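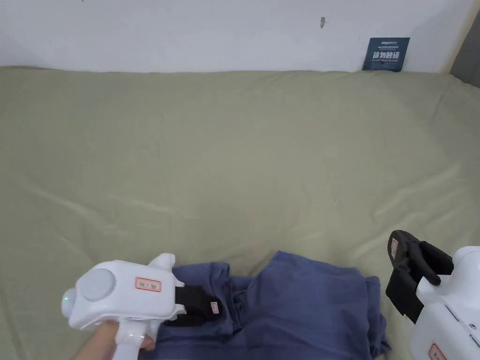 Bed station, garment task. Left gripper closed on the cloth, right gripper open.

Handheld Gripper Pair - Inspection Checklist with Comments
Site: Hernbridge, bed station
Unit: Cilix pair, left and right
Inspected by: Delyth Gape
Reviewed by: Eirlys Gethin
Date: 05/07/2019
Reason for inspection: jaw release fault during garment work, report 2176

Summary of fault
The operator was folding a garment on the bed. On trigger release, the left jaws stayed closed on the cloth. The operator pulled the gripper back and the cloth came with it. A second release had no effect. The operator then tried to free the cloth by hand with the unit still powered, and the jaws opened and closed again on the side of the index finger. Skin reddened, not broken. First aid was offered and declined. Work stopped and both units were tagged out.

Result codes: OK, FAIL, N/A, OBS (observation, no action needed before return to use).

Section A - Work area

A1. Bed surface clear of tools, pins and hard objects. OK

A2. Sheet flat enough that jaws do not pick up the sheet together with the garment. OBS
Comment: Soft folds toward the sides are normal. The sheet was not involved in this fault, but a double pick loads the jaws the same way a thick seam does. Pull it flat between runs.

A3. Sign at back of bed upright and clear of operator reach. OK

A4. Wall and door side undamaged, no loose fixings. OBS
Comment: Small dark mark or hole high on the wall behind the bed. Nothing hangs from it. Left as is.

A5. Operator can step back from the bed without obstruction. OK

Section B - Housing and handle, both units

B1. White casing free of cracks, seam closed along its length. OK

B2. Casing screws present and tight. FAIL (right)
Comment: One screw on the right unit turned freely. Replaced. No link to the fault on the left unit, but a loose casing lets lint in.

B3. Handle secure, no rotation under hand load. OK

B4. Labels on body and jaws legible and firmly stuck. OK
Comment: The jaw label on the left unit sits close to the tip. Check that no corner has lifted, as a lifted corner will catch on knit fabric.

B5. Indicator light shows green with unit powered and ready. OBS
Comment: See D2. The light stayed green throughout the fault. Operators should not read green as "safe to touch the jaws".

Section C - Jaws and fingers

C1. Fingers open and close through full travel, unloaded. OK (left and right)
Comment: The left unit passed this item on the morning of the fault. An empty-jaw test does not find this problem.

C2. Fingers release on command while holding folded denim. FAIL (left)
Comment: Fault reproduced on the 2nd attempt. With two layers and a seam in the jaws, the main pivot moved a short way and stopped. With a single layer it released normally every time.

C3. Pivot joints clean and free of thread. FAIL (left), OK (right)
Comment: Packed thread and lint found behind the main pivot on the left unit, wound tightly enough that it had to be cut out with a blade. Color matched garments used over several sessions. Frayed edges are the likely source.

C4. Contact pads flat and bonded, no raised edge. OK

C5. Return spring seated. FAIL (left)
Comment: Spring leg had moved off its stop and was resting on the thread. Reseated after cleaning. No permanent bend found.

Section D - Controls and stop functions

D1. Trigger returns fully when let go. OK

D2. Indicator changes state when the jaws do not follow the trigger. FAIL (left and right)
Comment: The indicator reports power and link only. It does not compare trigger position with jaw position. This is how the unit was built and is recorded here as a design gap. Raised with Magagula, who supply the control board.

D3. Stop button removes jaw power. OK
Comment: Tested with cloth held. Power drops and the jaws go slack. The cloth can then be drawn out by hand. The operator did not use the stop before reaching in.

D4. Event log complete for the period of the fault. OBS
Comment: The Betus logger keeps the last 1000 events. The release commands are present, but the start of the session had already been overwritten. Copy the log off before any restart.

Cause
Thread build-up behind the left main pivot displaced the return spring. The jaws could close under power but could not open fully against a thick fold. The finger contact happened when pulling on the cloth shifted the thread and the jaws moved briefly, with the unit still live.

Actions

1. Left unit cleaned, spring reseated, C2 repeated with seam and hem. Passed. Done - D. Gape.

2. Add item C2 to the start-of-shift check for both units, using folded denim. Done - D. Gape.

3. Inspect and brush out pivots at each garment change. Cut trailing threads from garments before use, or take the garment out of the set. Open - shift leads.

4. Change the operator instruction to read: "If the cloth does not release, stop moving, press stop, wait for the jaws to go slack, then clear the cloth." Open - E. Gethin.

5. Written reply from Magagula on trigger and jaw comparison. Open, due end of July.

Reviewer comments (E. Gethin)
Agree with the cause as written. C5 should stay on the list as its own item and not be folded into C3, as a spring can move without thread being present. On action 3, "at each garment change" needs someone to sign for it or it will lapse; add a column to the shift sheet.

The right unit is cleared for use. The left unit is cleared for denim and woven cotton only. Knitwear stays off both units until action 3 is closed - the pivot gap is wide enough to take a loose loop, and we have not tested for it.

Tags removed from both units after review. Next full inspection on the normal schedule.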